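Skivia cable-packing set, README

Read this before you train on anything in the folder called plevel.

The set holds 1104 episodes of a two-arm station putting a USB cable, a power cord and a printed sheet into a cardboard box. Of these, 510 are usable without a second thought. Another 80 come from the August week when the left gripper reported itself closed whenever it felt like it.

The fault was a position offset that survived a restart. Software believed the fingers were shut, the fingers disagreed, and the arm lifted off with great confidence and no cable. Rangi Paewai found it on a Tuesday, after the rest of us had spent days blaming the policy - which had, for once, done as it was told.
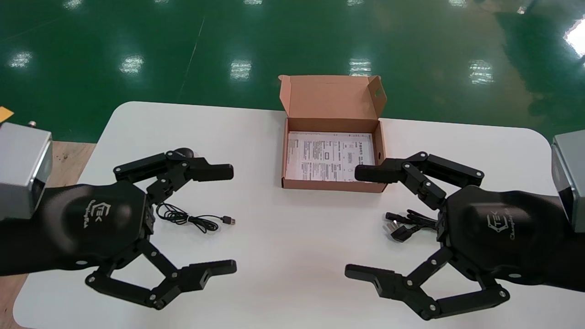 Can the faulty episodes be used at all?

For failure detection, they're pretty good. For imitation, leave them out, unless you want a robot that mimes.

Labels: Pao-chu Chuang went through the bad week by hand and marked 21 episodes as "unclear". Please don't relabel them - she will notice.

Known issues: the gripper_closed field is the commanded state, whatever the name suggests. Use finger_pos instead. The offset check now runs at startup in the Pudov branch only. Nam still lacks it.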